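10 Sep 2019

I've spent most of the winter collecting demonstrations for a sorting task, and a few people have asked what that involves day to day. Mostly it's putting a can in a bin, over and over, with a robot arm that I'm steering. The learning system gets the recordings afterwards and tries to work out how to do the same thing without me.

The task for this round is one opened drink can and three coloured bins, with an arm on each side of the table. An episode starts with the can on the table and ends when it's in the bin named in the instruction.
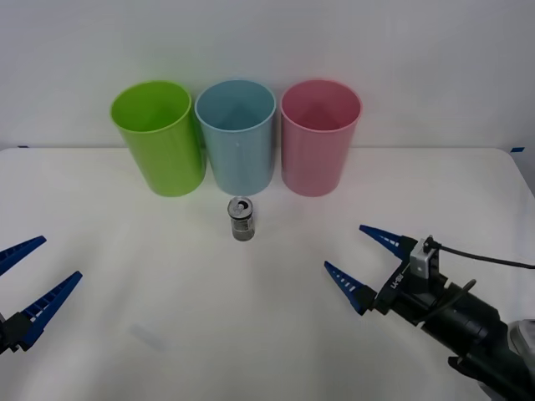
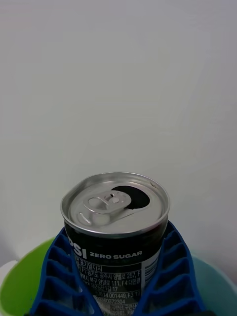 ## What gets recorded

Each episode is a set of video streams, the joint positions of both arms, how far each gripper is open, and a line of text. The text is the instruction, for example "put the can in the green bin". I read it off the screen before I start and I don't get to change it.

The view from the side of the table is good for knowing where everything is. The view from the wrist is good for the last few centimetres, when the fingers are closing and the side view can't tell you much. When I started in July I only checked the side view during playback. That was a mistake. I had a run of episodes where the wrist camera had frozen on its first picture and I didn't notice until Benedicta Dogbe loaded them for training and asked why the can never moved. All of those were thrown out. Now I play back both views for the first episode of every batch, and again after lunch.

## The bins

We settled on green, blue and pink after trying a set in three greys, which was Dela Boateng's idea and was meant to be harder. It was harder, mainly for me. I kept going to the wrong one.

The bins are close to the same size and shape, so colour and position are the only useful differences. Position is the one to watch. If the green bin is always on the left, the model can learn "go left" and ignore the word "green" completely, and it'll look very good until somebody swaps the bins. Our first model did exactly this. It scored well on the standard layout, then put the can in whatever was on the left when we changed the order.

So the order gets shuffled. I have a printed sheet with the layouts on it and I cross them off. Three bins gives six orders, and I do each order with each of the three colours named, which makes eighteen combinations. Then I start the sheet again with the can in a different spot.

I also don't line the bins up perfectly. If one is leaning or a bit closer to its neighbour, I leave it. Early on I was straightening them between episodes out of habit, and Benedicta pointed out that the model would then only ever see straight bins.

## The can

A can is a decent object to learn on. It's light and round, and it has a shiny lid that looks different depending on where the wrist is. An opened can is a little more interesting than a sealed one, as the hole and the tab point in some direction and that direction changes what the wrist camera sees. I turn it between episodes. I don't measure the angle, I just give it a twist.

The part I had trouble with was the height of the grasp. Grab the can too high and the fingers close on the slope under the rim, and it can slip down. Grab it too low and the fingertips touch the table before they've closed. Just below the shoulder works well with these fingers. They're ribbed and they bend a bit around what they're holding, so they forgive a lot of sideways error, but they don't forgive much up and down.

A squat can is also short enough that the arm has to come down quite close to the table. With the bins right behind it, there's a chance of clipping a rim on the way up. I lift straight until I'm clear, then move across. Dela prefers one curved movement and he's faster than I am. We talked about whether it matters that we do it differently. For now we've agreed that either way is fine so long as each of us is consistent, and the operator is logged with every episode so we can split them out later if the mixture causes trouble.

## Which arm

There's an arm on the left and one on the right, and in this task only one is needed at a time. The rule is that the arm nearer the can does the job and the other one stays back. When the can is in the middle, either can do it, and I alternate.

The idle arm still gets recorded. I used to let it drift a bit because my hand would relax on the controller, and then the model learned to drift too. It looked odd, one arm working and the other slowly sinking. Now I rest the unused controller on its stand before I start.

## Numbers so far

The target for this round was 461 usable episodes, which is what was left of the budget after the failed batches came off. I reached it last week. On a good day I can do 86, on an ordinary one it's more like 70. An episode takes around 24 seconds, so on paper I should be able to do many more than that, but the reset takes longer than the task. You have to get the can out of the bin, put it back, twist it, shuffle the bins if the sheet says so, bring the arms back and check the instruction.

I asked about making the robot do the reset as well. It's been done elsewhere, and you'd get a second task out of it for free, picking a can out of a bin. The trouble is that the bins are deep compared with the can and narrow towards the bottom, and I can't get both fingers around it reliably when it's lying down. I tried it for a morning and gave up. Acheampong, which is what we call the second table, has wider trays and might suit it better.

## Keeping the failures

For a while I deleted every episode where I fumbled. If the can tipped over, I stopped, deleted and started again. The result was a model that had never seen a tipped can and had no idea what to do with one. It would close its fingers in the air where a standing can should have been, then carry nothing to the correct bin.

Now if the can tips and I can recover, I keep going and keep the recording. I mark it with an R in the notes. If it rolls out of reach or I hit something hard, I still bin the episode. The line between the two is a judgement call and I've probably been inconsistent about it, so I've started writing a few words beside each deleted one – "rolled off left", "hit pink", "wrong colour, my fault". The last of those comes up more often than I'd like.

## Small things I'd tell someone starting

- Clean the wrist camera lens before each session. I use a glasses cloth.
- Do the awkward can positions first. By the end of the day I avoid them without meaning to.
- Say the colour out loud before you move.
- Stop when your thumb gets sore. The movements get jerky and you'll be able to see it in playback.
- Save the batch under its proper name straight away. I have a folder called Rirkis2_new_new and I still don't know what's in it.

Benedicta is training on the full set now. After that we'll run it on bin orders it has seen, then with the bins moved closer to the front edge, which it hasn't. If it copes, the next round adds a second object and I'll need a new sheet for the layouts. I've started drawing one up but the number of combinations gets silly quite fast, so I'll have to pick a subset, and I haven't decided how.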